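Ticket 102: Thread tracker loses the strand when it passes behind the jaws
Opened 6/10/22 by Paula Pop
Component: perception / thread tracker
Status: open, workaround in place

Hi all! So this one has been bugging me since we merged the new Grurnetti tracker into the Vernedard stack, and I finally sat down and wrote up what I know. Sorry in advance for the length, I've been staring at wrist camera footage for too long and I need to tell somebody.

What happens: during the suturing runs the tracker follows the thread just fine while it's out over open tissue. Then the strand goes in between the jaws, or ducks behind them, and when it comes out the other side the tracker gives it a brand new ID. Now the planner thinks it has two threads, it asks for a re-grasp on the "new" one, and the controller goes into hold. No alarm, no error dialog, it just sits there. The only thing in the log is this:

thread_tracker WARN id 4 lost, spawning id 5
planner INFO grasp target changed, requesting confirm
controller INFO HOLD

Nothing scary in there, which is why I think we all scrolled past it (me included!).

First thing I tried was turning down the confidence threshold. That did keep the ID alive a bit longer, but then it started grabbing onto the cut tails of knots that were already tied and calling those the active thread too, so I put it back. Please don't anybody "fix" it that way.

Second thing, I wondered if it was timing. I replayed the same recording at half speed with the Baumgart playback tool, and the ID switch landed on the same frame every time. So it isn't dropped frames and it isn't the network, which was a relief, because I really didn't want to open up the network stuff again.
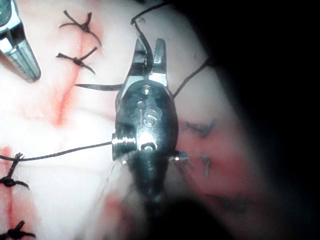 Then I dumped the segmentation masks and that's where it got interesting. The thread is dark, and a lot of the instrument is dark too, so right where they meet the mask basically has to guess. On top of that you get bright reflections off the metal, and the segmenter loves to draw a nice clean edge around a highlight. The tracker only looks at the two closest endpoints when it tries to join pieces back together, so one bogus edge in the gap is enough to break the chain. I got a split on 62 of the replays I ran, and in every one I opened up there was a highlight edge sitting inside the gap.

What I'm running for now: I set join_use_tangent to true in the tracker config, so it compares the direction of the two ends as well as the distance, and I mask out the tool body using the pose from the arm. It's a whole lot better. It still breaks when the thread makes a tight loop, since the ends point in totally different directions and the tangent check throws out the right answer (argh).

Two things I need help with:

Can whoever owns the tool model check the jaw mesh? My projected mask looks a little skinny on the jaw side, and I can't tell if that's the mesh or the hand-eye calibration. I haven't redone the calibration since November.

And does the Erham branch still have the spline fitting code? I'd rather fit a curve through the whole strand than keep stacking rules on the endpoints, but I don't want to write it from scratch if it's already sitting there.

Replays, masks and my config diff are attached to the ticket. I'm leaving the planner hold exactly as it is until the tracker side is sorted out.

Paula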